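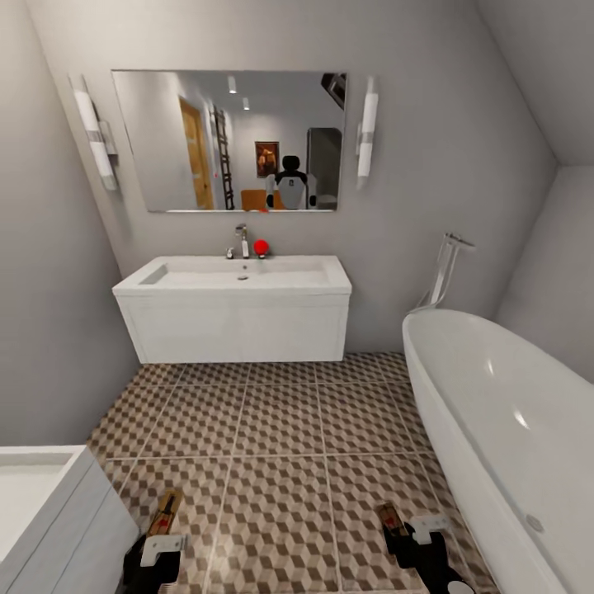
Gestus bathroom room, simulated, operator's view with a prop in each hand.

GESTUS PRACTICE ROOMS — SAFETY AND ACCEPTANCE CHECKLIST, WITH COMMENTS
Package: Gestus Home Rooms, one-year license
Supplier: Wolesach
Room covered on this sheet: Bathroom, room file 111
Robot profile loaded: Minja, two-hand, standard grippers
Checked by: Pauline Fairclough
Second check: Han-gyeol Lim
Round: November, first pass

Marks used: OK / OK with comment / Not OK / Not checked

Before you start reading the marks, a word from me. Several of you at Viltau have asked whether we should buy this package for operator training before anyone goes near a client's home, and I promised a proper sheet and not just my enthusiasm over lunch. So I have gone through it the way I would go through a real bathroom, plus the things you only have to worry about in software. Han-gyeol went over it again after me without seeing my marks, and where we disagreed I have left both opinions in. The kitchen and hallway rooms get their own sheets.

SECTION A. PAPERWORK AND SETUP

A1. License terms read and filed
OK. The price is $1,449 for the year, per training station. It covers the room files and updates to them. It does not cover loading our own floor plans, which I had hoped it would, so please don't promise that to anybody yet.

A2. Installs on our training station without outside help
OK with comment. It did install, and the written guide is friendly and clear right up to the page on pairing the hand controllers, where it skips a step. You need to close the pairing window before you open the room. I have written this on the inside cover of our binder in large letters.

A3. Robot profile matches the machine we run
OK with comment. Reach, height and grip width agree with our own measurements. The wrist speed in the profile was set faster than we allow in a home. Lower it before the first session and save it under our own name, or the next update will put it back.

A4. Supplier contact reachable
OK. I called at 4:15 p.m. with a question about the wrist setting and a very patient person stayed on with me until it was sorted out. I do wish the number were printed somewhere easier to find.

SECTION B. THE ROOM ITSELF

B1. Enough floor to turn with both hands forward
OK with comment. The floor runs between the vanity and the tub, with a second cabinet in the near left corner, and that is about as snug as the bathrooms we get called to. New operators look ahead to where they are going and forget their elbows. Have them back out and try again when they touch the tub, and please be kind about it, we have all done it.

B2. Contact with fixtures is detected and logged
OK. Tub, vanity and tub faucet all log a contact with a time stamp. I had a fine time bumping into everything on purpose. The tall chrome filler behind the far end of the tub is the one I'd watch, as the tub's rim draws your eye and the filler stands up close to the wall where you aren't looking.

B3. Overhead clearance
OK with comment. The ceiling slopes down on the tub side. Raised-arm moves should be started over by the vanity and never beside the tub. Han-gyeol would like the trainer to say this out loud at the start of every session, and I agree with him.

B4. Floor pattern does not confuse the operator
Not OK for beginners. OK for everyone else. The tiles have that stacked-cube pattern in browns and beiges, and I found it very hard at first to judge how far away the floor was. I set a prop down a good bit too early, twice, and felt silly both times. Han-gyeol marked this item OK outright. His view is that people do have floors like this and we may as well meet one in practice. I don't disagree with that at all, but I would still give a first-day person the plain floor (Settings, then Room, then Surfaces) and bring the cubes in during their second week.

B5. Mirror handled safely
OK with comment. There is a large frameless mirror over the vanity, with a door and a ladder and a good deal else reflected in it. Trainees should be told to steer by the room in front of them. A couple of mine tried to reach for things by way of the reflection, and in a real home that habit ends with a gripper against the glass. Contact with the mirror does log, and it logs as a hard fault, so the software and I are of one mind there.

B6. Lighting adjustable
OK. The wall sconces and the ceiling lights can be dimmed separately. At the lowest setting the white countertop and the white cabinet front become rather hard to tell apart, and I'd call that useful practice for later on. Don't start there.

B7. Small loose items behave believably
OK with comment. The little red ball at the back edge of the counter, to the right of the faucet, is the test item for this. If the hand brushes it, it rolls, and it will go down into the basin. I thought the roll looked right. Han-gyeol thought it rolled a touch too long. We agreed that neither of us has spent enough of our lives studying balls in sinks.

B8. Water
Not checked. The license we were lent has no running water or wet floor. The supplier says it is part of a larger package. I want it understood that a dry simulated bathroom teaches you nothing about a slippery one, and whatever we decide on this sheet, the wet floor drill in our own test bay stays on the schedule.

SECTION C. HANDS AND PROPS

C1. Both grippers can hold at the same time without drift
OK. I used the matching pair of small brown props, the ones that look like wooden mousetraps, one per hand. Held steady through a slow walk across the room. They are a good choice for training, being small and easy to hide behind your own fingers.

C2. Grip force shown to operator
OK with comment. The force bar is there but it is switched off by default. I can't think why. Turn it on under Display and leave it on.

C3. Props release cleanly on command
OK. One press opens one hand. You have to hold the button to open both, and I am pleased about that, as I have seen what happens on other systems when somebody sneezes.

C4. Props cannot be pushed through solid surfaces
Not OK. If you press a prop slowly and firmly against the curved side of the tub, a corner of it will sink in. It happens only with slow pressure. Reported to the supplier, who asked for our session log and got it the same afternoon. I don't consider it dangerous in a practice room, but it does teach a trainee that the tub gives a little, and tubs do not.

C5. Low placement, near floor, under the vanity
OK with comment. The vanity cabinet floats above the floor and the gap beneath it is a fair and honest challenge. For pest service clients this is the exact job, getting a small flat item down low without kneeling on it or clipping the cabinet. Allow plenty of time. My knees hurt in sympathy and I was sitting down.

C6. Handling of real traps
Not checked, and not something this package can tell us. No operator is cleared for live traps on the strength of practice room hours. I have put this in the training plan too, so that it appears twice.

SECTION D. STOPPING

D1. Stop button halts motion at once
OK. Tried from standing, walking and mid-reach.

D2. Props stay gripped after a stop
OK. This matches our own rule.

D3. Restart needs a deliberate action
OK with comment. It asks you to confirm, but the Confirm button sits exactly where your thumb is already resting. I would like it moved. Han-gyeol would like it moved and also colored something other than green.

D4. Operator can leave the session quickly if dizzy
OK. Hold both triggers. The view fades, which is much gentler than a sudden blank. Please keep a chair with arms at the station and a glass of water nearby, especially with the cube floor on.

SECTION E. RECORDS

E1. Session logs saved and readable
OK. We put 575 short runs through this room between us and our trainees, and every one is in the log with contacts, drops and stops. The export opens in an ordinary spreadsheet.

E2. Scores make sense
OK with comment. The built-in pass mark is 80 out of a possible hundred. A trainee can reach that while touching the tub several times, because speed counts for so much of it. I would set our own mark by contacts alone and ignore the overall number. Han-gyeol is drafting something and will send it around.

E3. Names and recordings kept private
OK with comment. Logs are stored on our own station. There is a box, already ticked when you install, that shares them with the supplier. We unticked it. Whoever sets up the second station, please look for it on the third screen.

OVERALL

Accept with conditions, for practice use only. The conditions are A3 (wrist speed saved under our own profile), B4 (plain floor for beginners), C2 (force bar on) and E3 (sharing off). C4 needs an answer from Wolesach before we renew, though I wouldn't hold up the first year over it.

I'll add that I have grown fond of this room. I have sat through a great many training tools that were either so empty you could not fail in them or so fussy that people gave up before their coffee was cold, and the trainees here kept asking for one more turn — which I have not heard in that building before.

Han-gyeol's note: I agree with accept. I would add the Confirm button (D3) to the list for the supplier. Also the binder page Pauline mentions under A2 has come loose and somebody should tape it back in.

Next check: after the first room update, sections B and C only, same profile.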